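Search this site Search Go

Flisitz Teleoperation Gallery: Bedroom Floor Tasks

Work in progress from the household set, March onward. Leader arms on the operator side, two follower arms on the robot side, one operator per session.

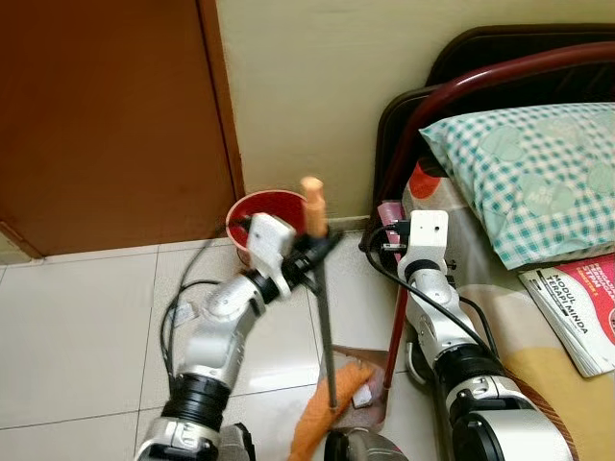

A reader at Dusis wrote in to ask why we still drive long-handled tools by remote control when guiding the arms by hand gives cleaner wrist paths. Their view is that the operator cannot feel the handle rotate in the jaws, and that the policy then learns the corrections along with the stroke. They asked for the grip force traces as well.

The traces are in the Stirnoseo release. On the main point we partly agree. Hand guiding gives smoother paths on short tools, but it puts a person's arms in the head view, and with a handle of this length the guide ends up standing where the robot needs to look.

Left arm on the long gray handle, close to the orange cap. Gripping near the top leaves the far end free to swing, so the operator moves slowly at the start of each stroke.

Orange cloth and dustpan on the tile, with a small white piece of debris in the pan. The pan is translucent and pale tile is a poor background for it. Labelers mark the rim only.

Right gripper head at the edge of the bed. Bed contact is logged as a separate event and does not end the episode.

Red bucket against the wall by the door frame. It counts as an obstacle in this task and has no label of its own.

Notes on the set

The floor tasks hold 3,678 episodes, of which 1,422 were driven with the Semaan leader arms and 741 were guided by hand. The rest are replays with changed start poses – useful for testing, left out of training by default.

Operators get 11 practice runs before their episodes are kept. A dropped handle is kept if the operator recovers it without a reset. Episodes with a reset go in a separate folder.

Time stamps come from the follower side. Leader-side commands run up to one control step ahead – align them before you compute tracking error. Older exports have this offset removed already, so check the version field first.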